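Who Didn't Show: Forfeits in Intramural Softball at Oberholzer Field
Final project report, Introduction to Sport Management
Liesl Hollenstein and Ottavio Valentini
Submitted May 23, 2018

1. Background

Intramural softball at our school has a rulebook, a championship T-shirt and a reputation for games that don't take place. Both authors play in it. One of us has a career record of which a good share was earned standing next to second base in a clean jersey, waiting for the umpire to look at his watch and declare us the winners. It felt worth a project.

The question we proposed in class was simple. How many scheduled games end in a forfeit, and can anything about the schedule tell you ahead of time which ones will? We had a second question about whether forfeits lead teams to quit the league, but the records don't say why a team stops turning up in them, and we dropped it after the midterm review on the advice of everyone who read our midterm review.

2. What counts as a forfeit

Under league rules a team needs seven players on the field at game time, with a grace period that depends on which umpire you ask. If a team is short, the other side gets the win and the score goes in as seven to nothing. If both sides are short, the game is a double forfeit and both take a loss. We counted double forfeits once, as one game that didn't happen. Rainouts were left out completely. So were games called off by the recreation office, including one entire evening lost to a sprinkler problem in left field that several players still bring up.

A complication we didn't expect: some teams play the game anyway. The short team forfeits, then borrows an outfielder from the other side, and everybody plays for fun until the lights go off. The book says forfeit. The people who were there say it was the best game of the year. We went with the book.

3. Where the records came from

Newer results are kept in Flilura, the scheduling system the recreation office uses for everything from court reservations to locker rentals. Older ones are on paper scorecards in binders. Flilura will let you see any game you like, one at a time. It does have an export button. Pressing it sends an email to an address that belonged to a student employee who has graduated.

We therefore typed the results in by hand, with Ottavio reading and Liesl typing. We switched after it was pointed out that Ottavio's reading voice had become sarcastic. Every game got the same entries: date, start time, division, home team, away team, result, and a column for umpire comments. The comments were supposed to be skipped, but they turned out to be the best part of the binders. "Away team present in spirit" is a real one. So is "Pitcher has class."

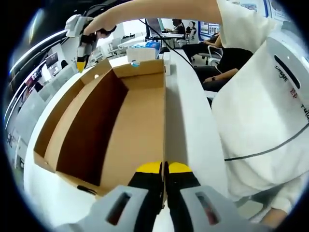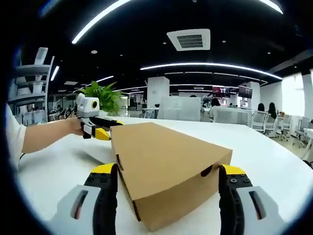
Cardboard box on a white table
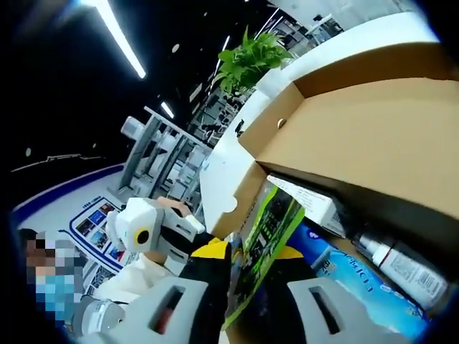
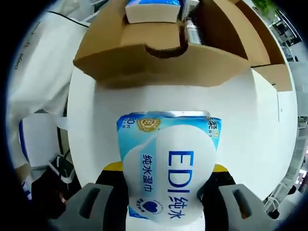 Pack of wet wipes

When the typing was finished we had 588 games. We checked each other's entries against the binders and fixed the ones that disagreed, most of which came from a scorekeeper whose ones and sevens are the same shape.

4. Results

Of the 588 games, 197 were forfeits. That is a hair over a third. When we told the recreation office, the response was that it sounded low.

Start time mattered most. The late slot did far worse than the early one, in every division, and the gap got wider as the season went on. The early slot has the sun directly in the shortstop's eyes and is generally hated, but people come to it. Our guess is that a player who goes home for dinner before a late game has already made a decision.

Division mattered too, in the direction you would expect. Competitive teams rarely forfeit, and when they do they file an appeal. The recreational division forfeits constantly and apologizes. The co-rec division sits between them.

Week of the season mattered less than we thought. We had both predicted a collapse around exams, and Liesl had already drawn the graph with a cliff at the end. The real line wobbles and then drops a little at the finish, because the worst offenders have been removed from the schedule by then. The cliff is not included in this report.

The one thing that surprised us was the standings. We assumed losing teams would stop coming. Some did. But teams with no wins at all showed up nearly as reliably as teams in the playoff race, and the real trouble was in the middle of the table, among teams too good to be embarrassed and too bad to care.

5. The case of Triltisix

One team deserves its own section. Triltisix, named after something the founders will not explain, played in the recreational division for as far back as the binders go. It never forfeited. It also never had a winning season. We asked the captain how they managed it and were told they had a very long roster and a group chat with a strict rule: if you can't come, you find your own replacement before you're allowed to complain about anything else. The chat, we were told, is otherwise all complaints.

We would like to recommend this to the whole league but don't see how an office could enforce it.

6. The reminder trial

In the second half of the project we tried a small fix. We called it Prevunance, a name we picked late in the evening and had already put on the poster by morning. The idea was to text captains the day before a game and ask them to reply with the number of players they expected. The recreation office gave us permission and a list of captains, and we sent 700 texts before the end of the season.

Captains answered more often than we'd hoped. Their answers were optimistic. "We're good" was the most common reply and did not predict much. An actual number predicted quite well, and a reply with names in it was as close to a guarantee as we found. Captains who asked us who we were tended to forfeit.

We can't claim the texts lowered the forfeit rate. There was no control group, since leaving out half the captains seemed mean, and our instructor has already explained to us in the margin why this was a mistake.

7. What we'd suggest

Move the late slot earlier, even if it means shorter games. Ask captains for names. Let short teams borrow a player officially, with the loan written on the scorecard, and count the game. Fix the export button.

The office will look at the first of these in June, when the field calendar gets redone. The spreadsheet, with the umpire comments left in, is attached to our class folder for whichever group takes over the topic next year. Columns are in the order listed in section 3, and the blank cells under start time are games where the binder page was torn.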